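April, 11:40 at night

Brenda says I should write things down the same day or I start improving them. So, tonight, unimproved.

Got to the lab room at four with a bag of chips and a good attitude. The chips lasted longer. Godoy (the arm, named by last year's class after a goalkeeper or somebody's dentist, accounts differ) was sulking with a fault light, and it took me most of an hour to find that I had typed the wrong port number into my own config file. I told Uriel it was a network issue. He is my cousin and has known me all my life, so he just nodded and ate my chips.

We are on task 2 of the class project, the bowl stacking. On paper this is one line: put the dishes inside each other, inside the taped square. My four-year-old nephew can do it while watching TV. Our team has now logged 617 attempts. Professor wants 300 good ones by the end of the month and has a way of saying "good" that makes you want to go back and check.

Uriel drove first because he has the hands for it. I drive like I'm backing a trailer down a boat ramp. He hums when he's concentrating, always the same four bars, and I have started hearing them in the shower.

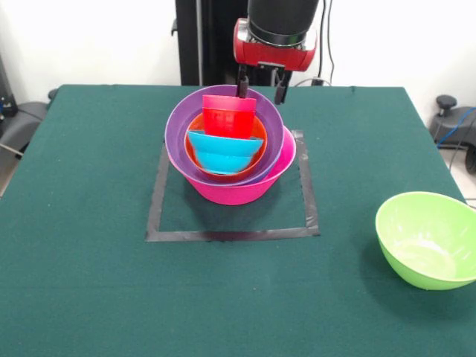
Purple on pink, crooked. Orange, cyan and red all aboard. Green still sitting out on the right.

The tilt of the purple bowl became the subject of a long debate. It's bigger than the pink one, so it can't sit down inside it and just leans there like somebody on a bus. I said the pile was inside the tape and nothing was on the floor, therefore good. Uriel said that if we teach the thing sloppy stacking it will stack sloppy forever, and did I want that on my conscience. I said my conscience had room. We looked up the rules on the Cludov page, where the class keeps its handouts, and the rules say "nested or substantially nested." I would like to meet whoever wrote "substantially" and make them score an afternoon of these.

Called it good. Uriel put a question mark next to it in the notebook, very small, in pencil.

After that he went to get coffee and I took over. I won't go into it. The word "substantially" did not come up.

Team Muserar was in before us and left the whiteboard covered in their success rates, in three colors, with arrows. I think we were meant to see it. Uriel copied the numbers down so we could worry about them properly at home. The showcase is at Hustutside this year and they get to pick their slot first, so they'll take right after lunch, and we'll be on at nine in the morning for the parents and a guy fixing the projector.

Brenda called at seven to ask if we were eating real food. Put her on speaker. She asked what we'd done all day and Uriel said, "Dishes." She said it was about time.

To do tomorrow: fix the port thing for good, label the last batch, buy Uriel his own chips. Try the cups first and see if anything changes. Ask Professor about the pencil question mark, or else find an eraser.

Bed. Those four bars again.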